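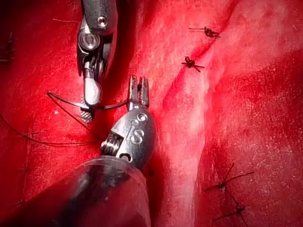 Plollano Suturing Set

README, version 2, February 23, 2022

Contents

The set holds recordings of suturing practice: picking up a curved needle, setting it in the jaws, passing it from one instrument to the other, driving it through the surface and drawing the thread after it. There are 500 recordings in all, each one covering a single stitch or an attempt at one.

Files

Every recording has its own folder, named with a four-figure number. The numbers run up to 1,747 and have gaps. We kept the original numbering so that notes made during the sessions still match.

Each folder contains:

video, the full stitch at the original speed
steps.csv, start and end of each step, in seconds
notes.txt, remarks from whoever marked up the stitch, often blank

Steps

reach: the instrument moves towards the needle, ends at first contact
set: the needle is turned until the curve faces the way it will be driven
pass: both pairs of jaws are on or near the needle and it is changing hands
drive: the tip goes in and comes out again
pull: thread is drawn through
tie: any part of a knot, including loose loops
other: camera moves, waiting, wiping

A pass starts when the receiving jaws begin to close in on the needle and ends when the giving jaws have let go. If the needle goes back to the same instrument, that is still a pass. Add "returned" in the last column.

Thread lying slack across the surface is left unmarked unless it catches on something. Use the catch column for that, with 1 for yes. In 181 recordings there is at least one catch.

Dropped needles

A drop is marked at the moment the needle leaves both pairs of jaws. Recordings with a drop were kept. Anyone who wants clean stitches only should filter on drop = 0.

Who marked it up

Sowmya Mathew wrote the step list and marked the first 207 recordings. Harish Subramaniam marked the rest and went back over the passes in hers. Where they disagreed by more than a second the earlier time was used for a start and the later one for an end.

Known problems

The knots are the weakest part. Early on, tie was used only for the finished throw, and some of those files have not been corrected.

Glare on the metal hides the needle for short stretches. Steps were marked through these by the movement of the thread.

Changes since version 1

Added the catch column in April. Renamed "grab" to "reach". Removed doubles from the Borness folder.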